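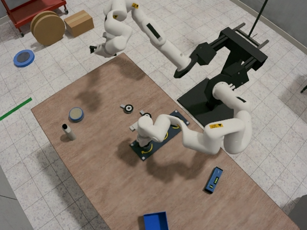 board bench in the sim, one arm down on the left end of the board, other one out past the far corner

1/ ok gripper thread, typing fast, have to be out by 5. Comparing the Zundano parallel jaw against the Narkeck two-finger on our board task. All sim so far. Same arms, same table, same controller, only the hand changes

2/ task for anyone new: reach the left end of the board, close, slide it a thumb's width toward the middle of the table, let go. Sounds dumb. It's thin and it's flat on wood so the fingertips have to get really low without hitting the table

3/ ran 2000 tries on each. Small random shifts in where the board starts and how it's turned, friction shifted a bit too. Loose parts and the bin stay put. Same seeds for both hands so the comparison is fair-ish

4/ Zundano: 604 misses. Narkeck: 379 misses. A miss = board not moved far enough, or moved and then dragged back when the fingers opened

5/ before you all go buy the Narkeck — 128 of the 379 were the hand touching the table hard. On a real table that's a fault stop and me walking over to hit the reset. I'd take a soft miss over one of those any day

6/ Zundano almost never did that. Its tips are short and a bit round so it tends to ride up over the edge of the board and close on nothing. Annoying but harmless

7/ Narkeck tips are long and square. Great for getting under things, bad when your height is off by a hair. You can guess which way our height is off

8/ yes the height is off. Found out halfway through. The tool point for the Narkeck was copied from an older hand in the Gebremichael setup file and was a couple mm short. Fixed it and reran everything, the numbers above are from after the fix. First batch was garbage, threw it out

9/ same file also had the wrist load wrong. Made teh arm sag on the way down, only a little, only when stretched out. If your sim arm looks tired check the load entry first

10/ controller notes. Using the Junatis one for both arms. Started in plain position mode, every contact was a slap. Switched to the softer mode with a force cap and the slaps mostly went away

11/ soft mode has its own problem. The arm stops a touch early when it feels the board, then the slide starts before the fingers are closed. Added a short wait. Ugly. Works

12/ tried dropping the wait and using finger speed to decide when it's closed. Good on the Narkeck. On the Zundano the speed reading is so jumpy I gave up after an hour

13/ cameras!! forgot cameras. Have one looking down from above the table and one on the wrist. Overhead is fine until the forearm swings in, then half the board is gone behind white plastic. Wrist view is good right up until you're close, then it's all finger

14/ so overhead to find the board, wrist for the last bit, and for the final few mm nothing at all, just trust the force. Swapping between views makes a small jump in the target. Smoothed it, still see it sometimes

15/ the corner squares on the board are a huge help. Light on dark navy, easy to pick out from above. When two are hidden the angle guess gets shaky, and the yellow curves kept fooling my edge finder until I masked out everything yellow

16/ which then masked the warning labels on the arms too. Who cares

17/ shadows: the broad dark one under the working arm matters more than I expected. Navy board, dark shadow, and the edge just melts in. Turned shadows off as a test and the finder looked brilliant. Turned them back on, the real room has shadows

18/ someone asked why the second arm is in there if it isn't doing anything. Because it'll be on the stand in the real cell, and I want the planner to have to deal with it. Had a few plans early on that went right through its elbow. Now it waits out past the far corner and stays there

19/ next step for arm two is holding the board steady while arm one works on the loose round pieces. Not started. Expect pain

20/ quick try with the round parts anyway, no proper run, just me poking at it for a while. Black ring with the little grey tab: Zundano wins easy. Round tips sit nicely on the outside of the ring. Narkeck pinches it at a slant and it spins

21/ from the inside it's the other way around, Narkeck only. Zundano tips are too fat to open in there

22/ the pale flat piece, neither. Both just push it around the table. Might need a suction cup, might need to nudge it up against something first. Ideas welcome, cheap ones please

23/ speed. Narkeck closes faster on paper but I had to slow it down to keep it from kicking the board, so they come out close to even. Wouldn't pick on speed

24/ things I don't trust in here: friction on the wood (guessed), how bendy the tips are (they're totally rigid in my model, real ones give), cable drag (not there at all). Rigid tips probably make the Narkeck table hits look worse than they'd be. How much worse no clue

25/ reply to a couple of you — no I didn't try the three-finger. Don't have a model of it that I believe. If you've got one with the right joint limits send it over and I'll put it through the same seeds

26/ also no learned policy here. Plain scripted reach and close. Wanted to see the hands, not the brain. Learned stuff later, maybe in July once the setup file stops changing under me

27/ where I'm leaning: Zundano on the arm that does the board and the rings, Narkeck on the other one for inside grips, with a higher floor limit so it can't dig in. Mixed hands means two sets of settings to keep straight, not thrilled

28/ before that I want to rerun the Zundano with a lower approach angle. Most of its misses are the ride-up thing and I think coming in flatter fixes a good chunk. Did a tiny test, looked promissing, too small to post

29/ rerun is queued for tonight on both hands with the flatter angle, same seeds. Will add the counts under this post when it's done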